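Does clearing the table change anything?
Speaker notes. 25 minutes plus questions. Clicker on the left, water on the right.

Opening

Start without the title slide. Ask for hands up: who has been told in the past year that a clear table makes for a clear head? Wait. Most hands will go up. Then ask who was told it by somebody selling storage. Fewer hands, some laughing, move on before it gets comfortable.

Say who I am, one line. I run the room side of things at Fleltach, meaning tables, chairs, cupboards, and what gets left on them. I have cleared a great many tables. I am not against it. I am against the claims made for it.

The promise

Slide with the three quotes from the Sandora leaflet. Don't read them out, people can read. The gist is that if every surface is emptied at the end of every session, people will arrive on time, talk to each other more and lose fewer things. I'd like to know how anyone would find out. The leaflet doesn't say. It has a drawing of a shelf on the back.

We bought into it in February. I say we; I signed the form. It cost 300 pounds for the tubs, the labels and the wall chart, and I will come back to the wall chart.

Pause here, people like to hear the price.

What a used table looks like

Next slide is the picture. Let them look at it for a good few seconds before speaking. Somebody will start tidying it in their head, and that is the point of showing it. 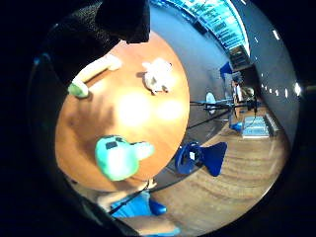
Slide 4. Round table, blue chairs, a few things out.

Ask: is this untidy? Get two or three answers from the floor. I usually get one yes, said very firmly, and a lot of shrugging.

My view, for what it's worth. There's a mint-green thing with what could be a spout or a handle, a pale cylinder lying at an angle over the edge, and something white and crumpled that might be paper and might be a small soft toy. Somebody who wants a clear table sees three jobs. I see one, and that's the cylinder, as anything round that hangs over the side of a table is going to end up on the floor sooner or later. The other two could sit there all afternoon as far as I'm concerned.

And the white thing is a proper problem for the tub system. If it's paper it goes in the bin. If it's a toy it goes in a tub. The leaflet says sorting should take "a moment". I can't sort it from the slide, and I've looked at the slide a lot.

Round tables, short section, cut if running late

Round tables have no corner to push things into. With a square one you can shove the lot to the far corner and carry on, which is what people do and have always done. On a round one everything is in the middle or on its way off. I don't think the people who write about clear surfaces have ever thought about the shape of the surface.

Chairs too. Look back at the slide, one blue chair partly tucked under and another out on the boards to the side. The chart has a box for "chairs in". In or out? Half in, tick or no tick? We had a disagreement about this that took longer than moving a chair.

What we tried

Be fair here. Don't rush to the bad bit.

Four weeks with the full routine, everything off, wiped, chairs in, chart signed. Four weeks without it, where the rule was only that food went away and nothing was left where it could fall or be trodden on. Same room, same tables, more or less the same people.

What I can say:

The room looked better in the first four weeks. I won't argue with that. Visitors remarked on it.

Setting up took longer, because things that used to be on the table were now in a tub, under a lid, on a shelf, behind another tub.

As for lost things, I couldn't tell any difference. The same sort of small objects went missing in both halves. In the first half they were in the wrong tub, in the second half they were under something.

Whether anyone's head was clearer I have no idea, and I distrust anybody who says they have.

Say plainly that this proves very little. One room, eight weeks, and me doing the looking, and I had an opinion before we began. If someone in the audience has better, I want to hear it in questions.

The wall chart

Photo of the chart was too blurred to use, just describe it. 75 boxes to tick per week. In the third week the ticks are all in the same pen and very obviously made in one go. I know because it was my pen.

(Leave room for the laugh, if there is one. In Thái they were silent, and I moved on.)

The serious bit: once there's a chart, people look after the chart. The table comes second. I've seen a full row of ticks next to a surface you could stick your sleeve to.

What we do now

Keep this brisk. It isn't a method and I don't want it written down as one.

Food and drink away at the end. Things near the edge get pushed back. Bins emptied. Chairs wherever they are unless they block the way through. One tub, no label, for whatever can't be placed, and it gets tipped out at the end of the month and people come and claim things. A half-finished job stays out if the person is coming back to it the next day.

It takes 6 minutes. The full routine never came close to that, whatever the leaflet says.

What I'd want to see before spending more

Sandora have a second kit out, with dividers. Before buying it I'd ask for a room the size of ours, used by people like ours, with someone other than the seller keeping track. I asked the Wusatura rooms, who have had the dividers since before we had the tubs. They like them. They couldn't say what had got better. I'd call that honest of them, and I'd also call it a reason to keep our money.

Ending

Back to slide 4. Ask the question again, is this untidy? See whether the firm yes is still firm. Don't push.

Then say that the tubs are free to anyone who can carry them, lids included. Most of the labels have come off.

Questions

Likely ones:
"Isn't it just laziness?" Partly. Say so.
"What about hygiene?" Wiping is a different matter from clearing, and we wipe. Don't let the two get rolled together.
"Did you use the labels properly?" No. Would anyone?
"What is the green thing?" Comes up nearly every time. I don't know.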